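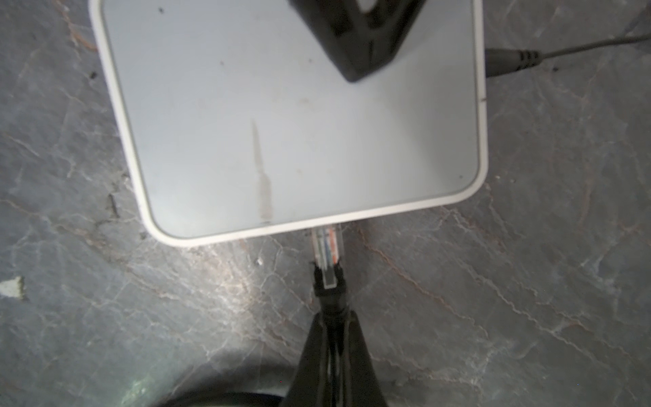

Foam helmet seams – filler or no filler?
Posted in Props and Armour, November 5, 2021

mossybracket
Right, third helmet and I still can't get the seam down the middle to go away! It's 8 mm foam on the dome, contact glue, heat sealed after. I used Jadeck filler and sanded up to 300 grit and it looked lovely until the primer went on, and then there it was again, a big line from brow to neck (I may have said a few words). Do I go again with more filler or start over?

tinribs
More filler won't do it. Your edges weren't square when you glued them. New blade every couple of cuts, hold it upright, and you hardly need filler at all.

mossybracket
They looked square to me! But fair enough, I've been on the same blade since the shoulder pads.

Kouris_fan
Disagree with tinribs a bit. Filler's fine, it just shrinks. Two thin coats, leave it overnight between them, smooth it with a damp finger. I did my whole Kouris knight that way and wore it all day at Londberg.

tinribs
And I saw it at Londberg, and it had a line down the back :)

Kouris_fan
That was a panel line. It was meant to be there.

Precious Barredo
Can I ask what primer? I had the same thing with a brush-on one, it sank right into the join. Swapped to Wovedix, four coats, much better. Not cheap though, and it does go on slowly.

mossybracket
Just PVA, watered down. Is that the problem?

Precious Barredo
Could well be part of it – try a scrap piece first before you touch the helmet.

tinribs
Scrap piece, yes. With a new blade.

mossybracket
OK OK, blades ordered. Will do one scrap with filler and one without and post both.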